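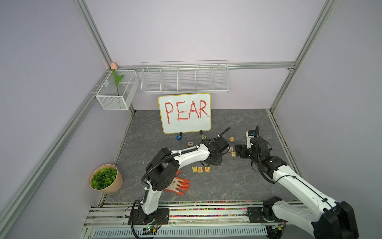

Workshop notebook, bench 2
June
Posted by Kirsten Þórarinsdóttir

Open day prep, and then open day itself. Writing this up at 4:30 with my shoes off, so forgive the order.

The Witberg people came first and stayed longest (they had a bus at noon and missed it!). I'd planned to start them on the slides, but they walked straight past the projector to the spelling cell and stood there, so okay, we started with spelling. The setup is the one from last week: word goes on the whiteboard in red marker, blocks go on the table in a mess, and the two arms have to build the word in a row out front. I kept the words short. PEAR was a good one for talking over, because with P, E and A lined up there's exactly one letter left to worry about and everybody leans in. A kid from the Ocampo group asked why there's a 7 in with the letters. Distractor, same as the Z. She thought that was mean, and then wanted to know if we could put in a 5 and see whether it gets taken for an S. Adding that to the list, it's better than anything I had on there.

Other questions I want to remember:

- Does it know what a pear is? (No, and I fumbled this one for a good two minutes.)
- What's the glove for? I said it's one of the soft things, we like having something floppy on the table along with the hard little blocks. Somebody from Platitell wanted to talk about folding it, we should follow up.
- Is the tulip real. Asked constantly. It's fake, so is the potted plant.
- How long does one word take? I don't have a proper number and I should.

Gripper notes, for whoever has the bench next. Blocks that start right by the feet of the whiteboard still make me nervous, that's a tight approach with the board standing there. I'd like to try the board up on the back rail, or at least move it and redo the workspace limits. Cable hose on the left arm: please check the loop near the gripper before you run anything, I want more slack there. Saved the day's settings as config 2229, don't overwrite it!

We printed 400 handouts and I've got a fat stack left over, they're in the drawer under the scope. Next time print fewer and put the block list on the back, people kept asking for it.

The Altis visit is still on. They want 20 minutes, no slides, just the arms. Fine by me. I'd like to give them a longer word, but we'd need doubles of some letters and I haven't ordered any.

To do: order blocks, time a word start to finish, fresh red marker.

Get new notebook entries by email. Enter your address to subscribe. You can unsubscribe at any time.

Recent entries
Relabeling the cable drawers
Joint noise on bench 2, part two
Altis visit: draft schedule
Whiteboard glare and what to do about it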